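Wrapped sandwiches in wicker baskets, does anyone buy these?
Snacks & Counter Setup > Small Shops

pondo_deli
Posts: 344
Redoing the grab-and-go table at our Lerham shop. Plan is wrapped sandwiches in a round wicker basket, foil-lidded hot meals in an oval one, Coke on a clear two-level rack, yogurt drinks on little clear steps, rice crackers in a tray. Customer picks, it goes on a beige tray, done. My supplier swears baskets sell more. I have my doubts.

vestex16
Posts: 555
Your supplier sells baskets. What did you expect him to say?

Wicker is a pain. Crumbs get down in the weave and you end up shaking it over a trash can every night. And wedge sandwiches tip over, so people see crust and no filling.

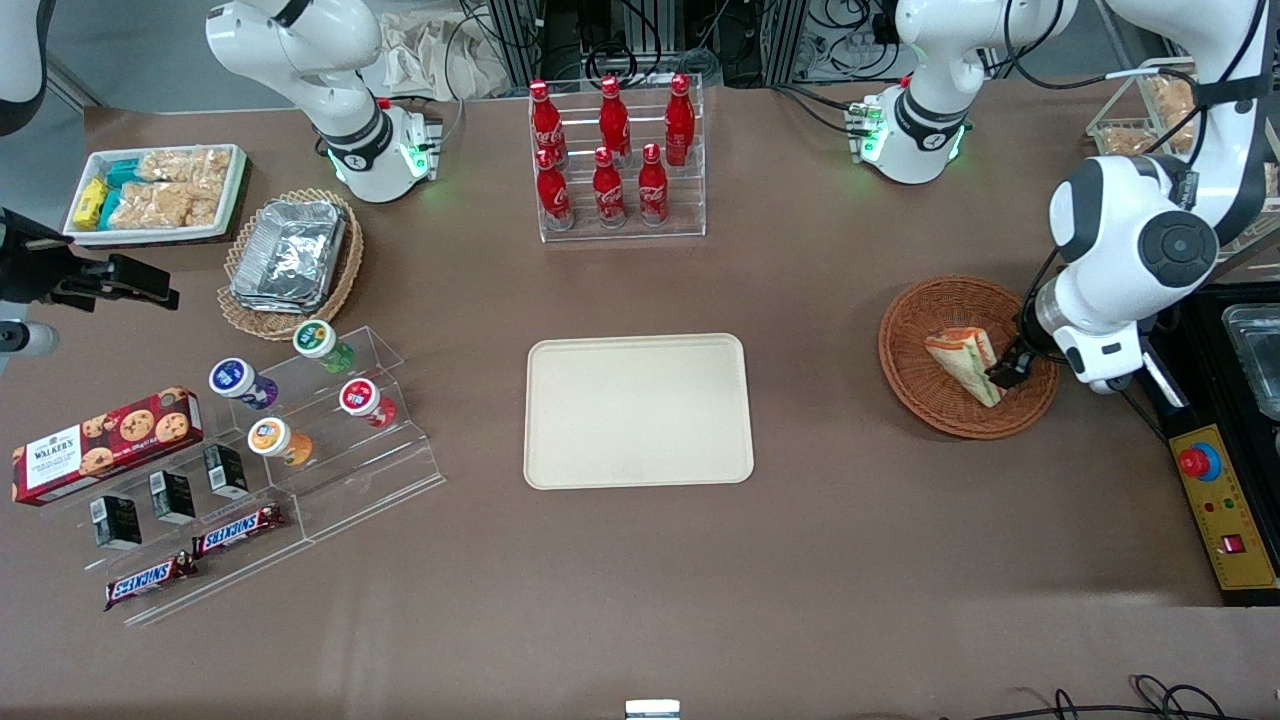
I'd put the money into the racks. Clear steps do the work for bottles because the back row isn't hiding behind the front one. A basket just makes a cheap sandwich look like it went on a picnic.

countertop_kay
Posts: 301
Disagree on the wicker. We line ours with parchment and swap it at closing, takes a minute. Foil containers look like cafeteria leftovers on a bare table and a basket helps with that.

vestex16
Helps how? Did you sell more or did you just like it better?

countertop_kay
Liked it better, and so did the regulars. No, I don't have a chart for you.

pondo_deli
That's my problem with all of this. Everybody "feels" it works. Yuen wants $16 a basket and I'd need a bunch.

lunchbox_lou
Bigger question is the foil lids. You can't see what's inside, so people peel up a corner to check. Label the tops or forget it, basket or no basket.

vestex16
Finally, a real point.

pondo_deli
OK, labels first. I'll buy one basket for the sandwiches and leave the hot meals on a plain tray through July. If the sandwiches don't move any faster, the basket can hold napkins.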